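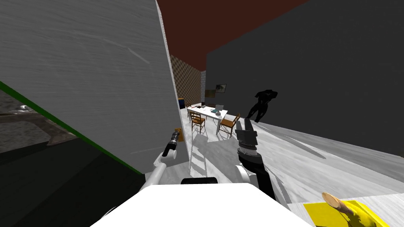
El comedor simulado, con los dos brazos levantados y el maniquí negro al fondo. Bandeja amarilla con su cuchara abajo a la derecha.

Llevaba semanas prometiendo una entrada sobre la recogida de demostraciones y al final me pongo hoy, 7 de febrero, con un café al lado y el simulador abierto en la otra pantalla. Aviso de que va larga y de que hay bastante queja por el medio, pero también hay cosas que me tienen contentísima.

Para quien no leyó lo de julio: estoy intentando que una política aprenda tareas de mesa a partir de ejemplos que grabo yo misma, moviendo el robot a distancia dentro de una casa virtual. Al proyecto lo llamo Joline porque algún nombre había que ponerle a la carpeta y se quedó. La tarea de ahora es coger la cuchara de la bandeja, cruzar la habitación y dejarla encima de la mesa blanca. Parece una tontería, ¿verdad? Pues llevo tres mandos cambiados y una contractura en el hombro derecho.

Empiezo por lo que más me preguntáis, que es cuántos ejemplos hacen falta. No tengo ni idea. Lo que sí puedo contar es lo que llevo: en la primera tanda grabé 41 episodios y me quedé con 31. Los otros los tiré casi todos por culpa mía, porque me despistaba a mitad del recorrido y dejaba el robot quieto mientras pensaba por dónde seguir. Y eso el modelo se lo aprende, ¡vaya si se lo aprende! La primera política que entrené llegaba a medio salón y se quedaba pasmada, igualita que yo. Me reí mucho durante un rato y luego me tocó revisar los episodios uno por uno.

De ahí salió mi primera norma: antes de darle a grabar, hago el recorrido entero con la cabeza. Qué brazo va a la bandeja, por qué lado de las sillas paso, dónde quiero soltar. Si no lo tengo claro, no grabo. Prefiero pasarme un minuto mirando la pantalla como una lechuza que meter otra pausa rara en los datos.

La segunda tiene que ver con las sillas. En esta habitación hay cuatro, de madera, con unas patas finísimas, y una de ellas me queda un poco girada hacia fuera, justo en la esquina por la que más cómodo resulta acercarse. Al principio la esquivaba siempre igual, con la misma curvita, y claro, en cuanto movía la silla un palmo la política se la llevaba por delante. Ahora barajo la posición de los muebles cada pocos episodios. Es un rollo porque pierdes el ritmo, pero se nota mucho en la variedad de trayectorias, y encima me obliga a mirar de verdad dónde estoy en vez de ir en piloto automático.

Lo de la cuchara merece capítulo propio. La pinza derecha que uso acaba en dos dedos planos y el mango es una cosa fina que reposa inclinada en la bandeja. Si entras recto desde arriba, la física del simulador te la expulsa como si fuera una pastilla de jabón. Probé con más fricción (peor, se quedaba pegada), probé a cerrar más despacio (mejor, pero eterno) y lo que mejor me va es bajar la muñeca un poco de lado y cerrar sobre el mango cerca del centro. Cada vez que sale a la primera aplaudo yo sola. Los agarres feos que acaban bien también los guardo, siempre que haya una corrección clara: se me tuerce, abro, recoloco, cierro. Esos episodios los marco con una etiqueta aparte para poder entrenar con ellos y sin ellos y comparar.

El maniquí negro que está junto a la pared gris hace de persona. No se mueve, no tiene cara y da bastante repelús cuando apagas las luces de la escena, pero me sirve para grabar acercamientos dejando distancia. Mi regla es no pasar nunca con un brazo estirado hacia él. Más adelante me gustaría ponerlo a caminar, aunque para eso necesito aprender a animarlo y ahora mismo no me da la vida.

Los datos los guardo con Drureck, que es un programita pequeño que me apaña los episodios en carpetas y me deja poner notas. Antes usaba Bridier y me gustaba más la ventana de revisión, con la línea de tiempo abajo, pero se me desincronizaban las dos pinzas: el cierre de la izquierda aparecía unos cuantos fotogramas tarde y yo volviéndome loca pensando que era mi mano. Perdí una tarde entera en eso. Si alguien lo sigue usando, que compruebe los tiempos antes de fiarse, por favor — me lo agradeceréis.

Otra cosa que he cambiado es la duración de las sesiones. Hago 13 episodios y paro, aunque vaya lanzada. A partir de ahí empiezo a atajar: suelto la cuchara desde más arriba, corto las curvas, giro la base y el brazo a la vez de cualquier manera. Viendo las grabaciones seguidas se distingue perfectamente en qué punto me cansé. Descanso, estiro el hombro, riego las plantas y vuelvo.

También apunto una frase por episodio, escrita a mano y al momento. Cosas como «agarre bueno, rodeo la silla por la izquierda, suelto cerca del borde». Durante un tiempo lo dejaba para el final del día y acababa inventándome la mitad. Con la nota recién puesta, luego busco «borde» y me salen todos los que dejé demasiado al límite de la mesa, que eran un montón.

¿Y funciona? A ratos. La política actual va bastante suelta hasta la mesa y se pone nerviosa al soltar, abre y cierra la pinza como si dudara. Mi sospecha es que en mis ejemplos hay demasiadas maneras distintas de terminar: unas veces apoyo la cuchara, otras la dejo caer un poquito, otras la empujo con el dedo. Esta semana estoy regrabando solo los finales, empezando ya al lado de la mesa, y apoyando siempre antes de abrir.

Lo siguiente será repetirlo todo en otra casa, la que llamo Kuzmenko, que tiene un pasillo estrechísimo y una cocina con la encimera más alta de la cuenta. Si queréis que suba las notas de los episodios tal cual, con sus faltas y sus palabrotas, decídmelo en los comentarios y las preparo. Y si alguien ha encontrado un mando que no destroce el pulgar, también, ¡que estoy buscando!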